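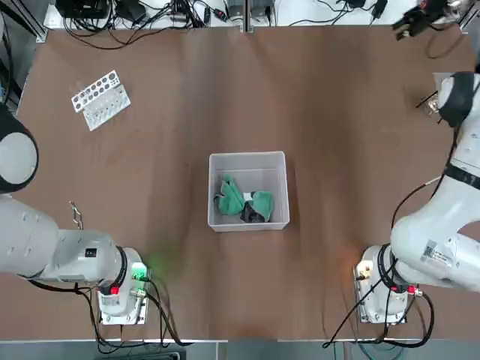

4. Bench storage of cloths and glassware

4.1 Open bins for cleaning cloths

The Benddale teaching laboratory keeps its cleaning cloths on the bench where they are used. Before the revised housekeeping rules came into force in June, cloths were kept in a drawer at the end of the room, and the log kept by technical staff recorded 19 entries in one term under "cloth left out". The revised rules ask that each bench has one open bin, that cloths go back into it at the end of a task, and that racks stay outside it. A translucent bin was chosen so that its contents could be checked from the side as well as from above.

Folding is not required. A trial at the Botcombe site, where users were asked to fold each cloth into quarters, was given up after nine weeks. Cloths were folded at the start of the day and dropped in loose by the end of it, and the people taking part said that the rule made them less willing to use the bin at all. We therefore treat a bunched cloth in the bin as correctly stored. Green and dark cloths may share a bin, as they do at Benddale, provided that neither has been used on a chemical spill. Cloths used for spills go straight into the lidded waste container by the door.

4.2 Racks, tubes and hand tools

Test-tube racks cause more difficulty than cloths. An empty rack is light and easily pushed aside, and racks that have been pushed aside tend to end up leaning on one another. A rack with tubes in it must be treated differently, yet clear glass in a white rack is easy to miss at a glance. The rules ask users to look down into the holes before lifting any rack, and to clear a space for it first. Tongs are to be laid flat on the bench surface, away from the edge, and are not to be stored among the cloths.

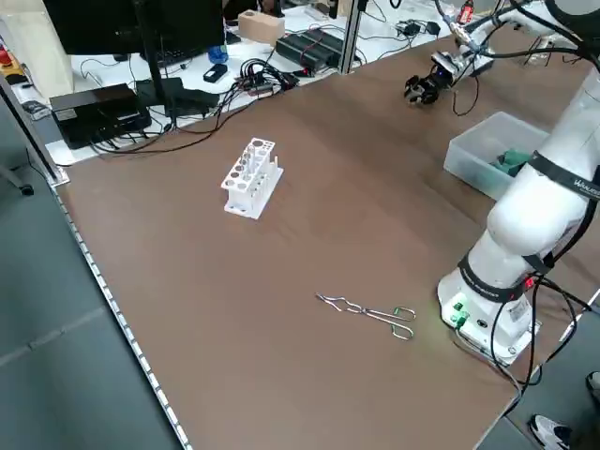 Xiaoyan Tan, commenting on a draft of the rules, objected that the instruction on tongs was too loose: "away from the edge" would be read differently by every user, and a marked area on the paper would settle the matter. We accept the point in part. Marked areas were tried on the Long bench, but the paper covering is changed often and the marks were seldom redrawn. The wording has been kept for the present, and the question is noted again in Section 6.

4.3 Checking the bin

A bin is checked at the close of each session. The person checking looks for three things: that all cloths lie wholly inside the rim, that no glassware has been placed under them, and that no cloth is damp. The second point matters most – a tube beneath a heap of cloth cannot be seen from above, and may break when the heap is lifted.
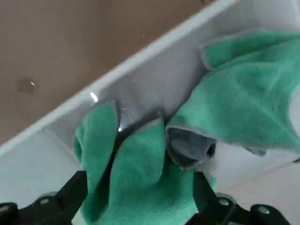
Microfibre cloths need some care in this respect. The pile catches on rough edges, and a cloth taken out by one corner can bring small objects with it. Users are asked to lift the cloth with an open hand and to shake it gently over the bin. Cloths are sent for washing after each week of use and are withdrawn when the hem begins to part. The supplier, Meltau, delivers them in packs of 100, and one pack has so far been enough for the year.

The bin itself has no fixed position, but it is normally placed near the middle of the bench, where it can be reached from either side (Figure 4).

Figure 4. Translucent storage bin on the paper-covered bench.

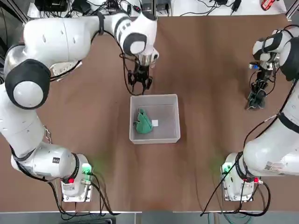

One respondent at Botcombe wrote that a central bin takes up the best part of the working surface and asked whether it could be moved to a shelf during longer tasks. The rules allow this, on condition that the bin is back on the bench before the closing check.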